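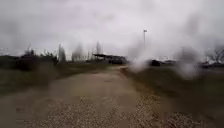 The Golance garden cart has been in use at our place since December, and most of its work has been on the track between the road and the sheds. It is a hard test for small wheels. The surface is packed earth, dusty and fairly smooth farther along, with a band of coarse mixed gravel at the near end and grass on both sides. I paid extra for the wide tires and would do so again.

**Assembly.** It came in one box with 29 bolts and a sheet of drawings. The axle bracket holes didn't line up on one side and I had to file one out. Hulia, the shop I bought it from, offered to send a new bracket, but by then the cart was together.

**Load.** The label says 400 pounds. I have not gone that high. With 200 pounds of bagged feed it pulls straight on packed earth and one person can manage it. In gravel the front wheels dig in if you turn sharply, so I take a wide line or go partly on the grass.

**Tires.** Air-filled, with a plain block tread. One went soft in spring and the valve core needed tightening. Small stones do get stuck in the tread and drop out later in the barn.

**Handle.** Long enough for me, short for anyone over six feet. The grip has started to twist on the shaft – a wrap of tape has held it so far.

**Tray.** Steel mesh with drop sides. The sides rattle on every trip, loaded or not. Loose soil falls through the mesh, so you need a liner, and the Tindano one fits with a little overlap at the back. It's sold separately.

I looked at the cheaper Ngô cart first, but it only came with hard plastic wheels.

Rating: 4 out of 5. I took one off for the bracket and the noise.

Jul 30, 2018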